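A Plate, an Apple and Plenty of Room

The owner of Gronus, a small tableware shop, starts talking about plates before I've even taken my coat off. "People think plain white is the dull choice," she says. "Put one apple near it and look again!"

She has set tables for 6 years, first for the Ouazzani tea rooms and now for her own customers, and she still gets excited about a dark cloth. Charcoal is her favorite — she buys it by the bolt and irons it herself.

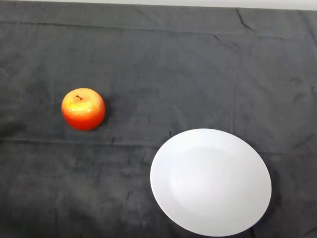
Wadico Table Quarterly Issue 2 Page 822

"I like a wide rim," she tells me. "It gives the food some air, and it gives your thumb somewhere to go when you carry it." Patterns she leaves to her sister, who loves them and owns far too many.

What about fruit? She laughs. "Red going into yellow, with the stem still on. I can spend a whole morning at the market picking one." And does it go on the plate or beside it? "Beside it first. Then you move it around until you're happy, and then you have lunch."

Her July table will be in the Hosent arcade, and she is already choosing the cloths.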